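Packing the car, and then the long sit

04/10/2019
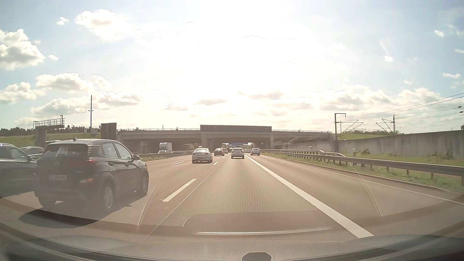 Driving into all that sun, with the overpass coming up.

So we did the drive to Niloufar's, and I've been promising Serpil I'd write up how I packed the car because she has the same trip coming later in October with 2 kids and a dog (good luck, Serpil!).

I started the night before, which for me is a miracle. Two big bags went flat on the floor of the trunk, then the cooler, then all the squishy stuff on top – coats, pillows, that quilt I keep meaning to give back. My rule now is that anything you might want before lunch stays in the cabin with you. Last year I buried the phone charger under everything and we had to unload half our lives at a gas station. Never again.

Food was sandwiches cut in four, a bag of apples, and way too many pretzels. I also brought three kinds of gum and ate exactly one of them. Remzi says I pack snacks like we're crossing an ocean. He also finished the pretzels, so I'm not taking notes from him.

And can we talk about sunglasses? The sky was so bright straight ahead that the middle of it just went white, and the clouds off to the sides were gorgeous, big puffy ones with gray undersides. I spent way too long staring at them. My good sunglasses were, of course, in the bag under the cooler. I wore Remzi's spare pair with the bent arm and looked ridiculous.

I do like a highway when there's room to breathe and everyone picks a lane and keeps to it. I put on a playlist Berkay made me and sang the whole thing, badly, five songs in a row before anybody complained.

Things I forgot: my toothbrush, the card for Niloufar, and the plant cutting I'd wrapped in wet paper towel and left right beside the front door so I wouldn't forget it. It's still alive, by the way. I'll mail the card tomorrow, and Serpil, call me if you want to borrow the cooler.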